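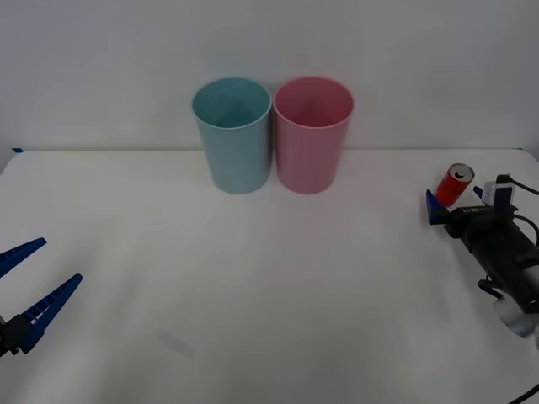
How to keep up with foreign news at home and still sleep well
By Alžběta Kollár
7 Oct 2019

In my family we follow the talks about treaties and sanctions very closely, as we have relatives in two countries. Before, the news was on from breakfast until bed, and we understood less and less. These are the small habits which helped us.

Choose one place for the news. Ours is the kitchen table, after dinner, for half an hour. The radio is switched off when the dishes are done.

Read the text of an agreement before you read the opinions. Many are shorter than you expect. The last one I printed had 286 lines, and I finished it in two evenings with a pencil. 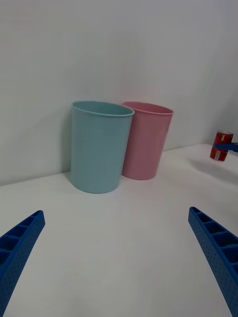 Blue cup and pink cup on a white table

Keep a paper folder for each country. On the first page write who signed, what was promised and the date when it must be checked again. When a minister says that the deal is finished, you open the folder and look what the deal said. My neighbor Esther Kariuki has hers in the drawer with the baking paper.

Hang a map inside the cupboard door. Children ask better questions when they can put a finger on the border.

Wait one day before you share anything. A first report about a broken negotiation is often corrected by the next morning – sometimes even the name of the city was wrong.
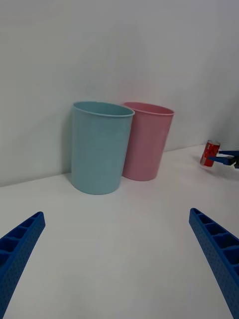 Two plastic cups, side by side

If guests do not agree about a foreign leader, give each person five minutes with the kitchen timer. It must be a loud one.

Old newspapers with maps can be kept flat under a mattress. Do not fold them through the legend, the small letters are the first to disappear.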